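Last updated: June

Cookies help this blog remember you. Accept / Manage settings

Robot club, month whatever this is

OK quick one, I have a pot of rice on and a demo to get ready for. People keep asking how the club thing is going so I'm putting it all in one place and then I can just send the link.

Short version: two arms, one table, a pile of chargers, not enough time.

Longer version. We signed up for the Prutinetti student challenge back when it was cold out and everyone felt brave. You pick a household job from their list and your robot does it, start to finish, with no one touching anything. The other teams mostly went for folding or stacking. We went for chargers. Put a USB charger in a socket, take it out, put it in the next one along. Dinesh Iyer picked it. He said it looked easy on paper and he has apologised for that plenty since.

The scoring is pretty plain. You get points for every charger seated all the way, you lose points for knocking the strip, and you lose a LOT of points if a human has to step in. There's a time limit too but we are so far from worrying about the time limit.

So. What makes it hard. Pins you can't see. Once the charger is over the socket, the charger itself is blocking your view of the holes, so the last bit is all feel, and our grippers don't have any feel. They have open, closed, and how hard. When a person does this they wiggle. You don't even notice yourself doing it, you sort of lean and wiggle until it drops in. Try writing down what your hand does the next time you plug something in. I tried, filled half a page, and most of it was wrong.

The first plan was to do it all by math. Measure the strip, measure the charger, tell the arm where to go. Took us weeks. It worked beautifully as long as the strip never moved, and the strip moves every time you so much as look at it. So that went in the bin (well, in a folder called old_plan_DO_NOT_DELETE).

Second plan is the one we're on now. We drive the arms by hand with the little controllers, record everything, and train on the recordings. Demos, everybody calls them. We have 1,168 good ones as of this afternoon. Good meaning the charger went in and the person driving didn't swear and start over halfway. The total with the bad ones is 2,524, so yeah, you can work out for yourself what kind of drivers we are.

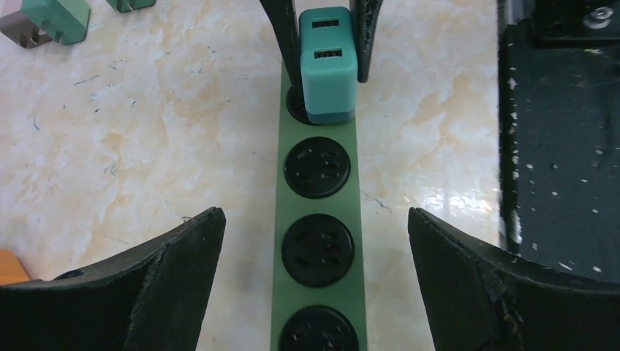 The bad ones aren't wasted, by the way. Dinesh had the idea of keeping the near misses in a separate set, the ones where the pins catch on the edge and you have to back off and come in again. We trained one version with those and one without, and the one with them recovers better. Not great. Better. It will lift, shift a hair, and try again, where the old one would just push and push until I hit the stop button. I've gotten very quick at the stop button.

Things I've learned, no order:

Driving tired makes bad data. We had a late session, pizza, everyone giggling, and I went back through the recordings the next day and threw out nearly all of it. Everything was jerky. The model learns your jerks. It had one of my habits for a while, a dumb little dip to the left before letting go, and I didn't know I did it till I saw the arm doing it on its own. Creepy.

Light matters more than I thought. Afternoon sun comes across the table and the whole thing gets worse, then at 6 pm it's fine again. We wasted two evenings blaming the code. Now we record some at every time of day, glare and all, and it's evened out a bit.

Grip lower. If you hold the charger too high it tips when the pins touch. If you hold it too low your fingers hit the strip. There's a sweet spot and it's tiny, and every one of us has a diferent opinion on where it is. We finally just agreed on one and made everybody stick to it, and that helped more than any setting I changed on the training side.

Name your files. Please. I spent a whole night on a folder where everything was called test, test2, test_new, test_new_real. I know who you are.

Also – cables. Tie them down somewhere out of the way before you start, never after. We lost a wrist cable to an elbow joint and had to wait on a new one from Vunimwood, who were quick about it, but it was still most of a week gone.

On the people side it's been good. We started the year with a full room and we're down to the ones who can't stay away. Two of the first years have turned out to be the best drivers by miles, steady hands, no bad habits yet. I've mostly moved over to cleaning data and writing the report. I miss driving but the numbers are better without me, so.

Where we are right now: pulling a charger out works nearly every time. Moving it over, fine. Putting it in, hmm. Our last proper test was 20 tries, same charger, strip nudged a little between each, and I'm not going to post the score because the Zambridge team reads this (hi). It was better than the one before. We were loud enough that somebody from the room next door came in to ask if we were ok.

The handoff is still a mess. The plan was one arm keeps the strip steady while the other one does the charger, and that's lovely when they stay out of each other's way. They do not always stay out of each other's way. Two arms reaching into the same bit of table is a whole extra problem and I'd tell any new team to get one arm going first and only add the second when you're bored. We didn't. We were never bored.

Left to do before the demo:

– retrain with this week's recordings, overnight, and someone remember to plug in the laptop this time
– the report, section three, which is currently a heading and a joke
– slow the approach down for the last inch
– spare fingers, printed and in a labeled bag
– ask Dimitrov hall if we can get in early to set up, their tables are a different height to ours and I've been having bad dreams about it

That last one is serious. If the table's higher, the arms come in at another angle and I don't know what the model does with that. Dinesh says it'll be fine. Dinesh said chargers would be easy.

If you want to come watch, come watch. It's open to anyone, there's usually coffee. Don't stand too close to the table, and please don't ask it to do your phone, it can't do phones.

Rice is burning, gotta go. Will post teh result either way, even if it's bad.

Comments (4)

marta_k
We did a plug task last year and the wiggle thing nearly killed us. Ended up recording a bunch of demos that start with the charger already touching the socket, just the last bit over and over. Helped a lot. Might be worth an evening?

pelican77
"the model learns your jerks" is going on our whiteboard

Dinesh Iyer
I said it looked easy ON PAPER. Also the joke in section three is staying in.

zbridge_robo
hi. what was the score

Get new posts by email. Enter your address to subscribe. You can unsubscribe at any time.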